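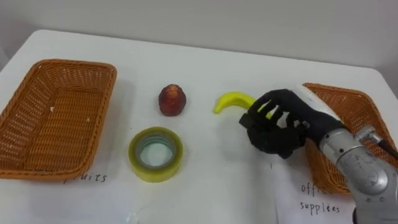
Sorting basket with its paper label, Skerkisley, 2023-07-15.

Notex has issued a revised layout for its two-basket sorting table, the setup used for putting away small household items that end up on the wrong surface. The revision covers basket position, labels and the order of work. It replaces the layout sheet issued in December.

Under the new sheet, each table is cleared of everything except the baskets and the items to be sorted. One basket takes fruit, including toy fruit. The other takes everything else, such as adhesive tape. Items start in the open space between the baskets, spread far enough apart to be picked up one at a time.

Labels are now handwritten on plain white paper, in lowercase, and held down by the near edge of the basket. The earlier sheet called for printed cards clipped to the rim. The cards came off when a basket was lifted, and 66 of the 436 sets sent out were returned with at least one card missing.

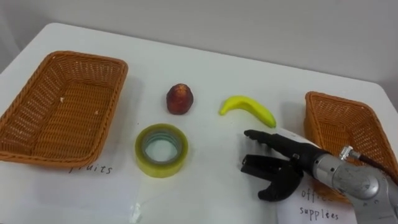

One comment on the draft asked that the paper be pulled farther forward, as a basket that slides even slightly will cover the first letter. The same comment suggested taping the sheet to the table. Notex has kept the loose paper but now asks for a wider margin at the top.

Wicker remains the standard basket material. Gekham, the supplier, has confirmed delivery of 4,000 baskets with braided rims for the coming season. Baskets should be shaken out before use, as the weave holds crumbs and bits of paper.

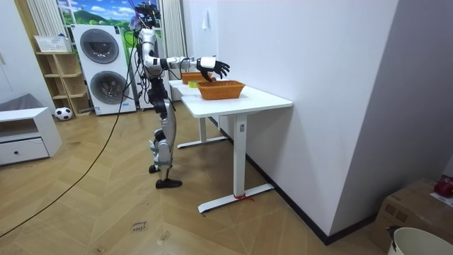
Diệp replied that desk height matters more than basket size, and that the sheet should give a height setting for people who sort standing up. No figure has been added so far. The sheet says only that the user should be able to reach over the rim without leaning on the desk.
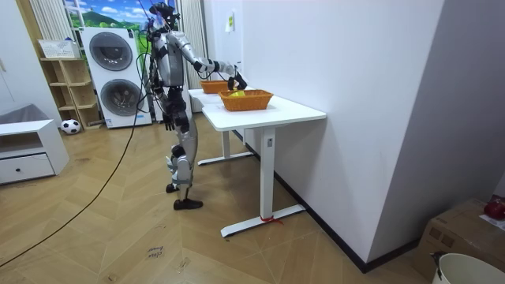 Where two tables are placed in line, the sheet treats them as separate stations, each with its own items. Baskets are not moved from one table to the other during a sort. A full basket is emptied at the end of the round, and its label stays on the table.

The revised sheet is available at the Skerkisley office. Sets already in use do not need to be returned.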